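Come and spend a season in the paddock with us

Lirkis is a small motorcycle road racing team, and after a winter of changing engines, vans and very nearly our minds, we are looking for two people to join us for the coming season. One is a junior mechanic and the other is a hospitality and logistics hand. You do not need to have worked in racing before. Half of us hadn't either, and we have muddled along very happily.

We run two bikes in the club championship, with our home rounds at Hurnham and a couple of longer trips to Andby, where the paddock is windy and the coffee is worth the drive. Race weekends start early. Expect the first job of the day at 6 a.m., usually tire warmers and generators — and bring a hat. 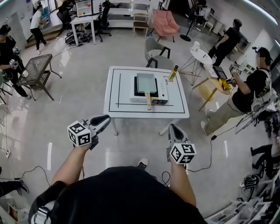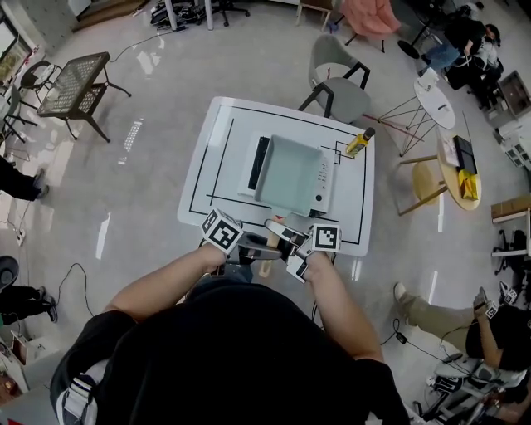
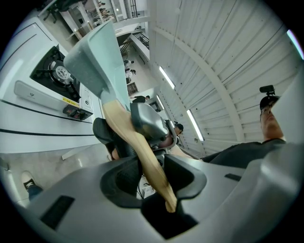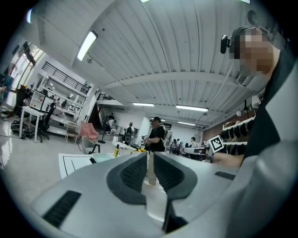
The mechanic's post is 100 days across the season, paid at $190 a day, with meals and a bunk whenever we are away. You will work under Dinesh Pathirana, our crew chief, who is patient with learners and much less patient with missing sockets. You'll be changing wheels, bleeding brakes, cleaning chains and keeping the setup sheets up to date. We like a bench kept clear, with tape lines on the top like those on the white table, so that every tool has a home and can be found in a hurry. If that sounds like your kind of tidy, we will get along just fine!

The hospitality post is 90 days at the same rate. Saodah Mandagi looks after the awning, the guest lists and the feeding of everyone who wanders in, and she would love a cheerful pair of hands who can drive the van and remember who takes sugar. Our sponsor, Michiels, brings guests to every home round, so it helps if you enjoy chatting to people who have never seen a race start up close.

To apply, send us a page about yourself, in whatever style you like, by the end of June. Tell us what you have fixed, cooked or driven lately. Please put "Race crew" at the top and post it to Lirkis, Unit 544, Hurnham. Saodah reads every letter and will write back either way — it may take her a week or two if we are on the road.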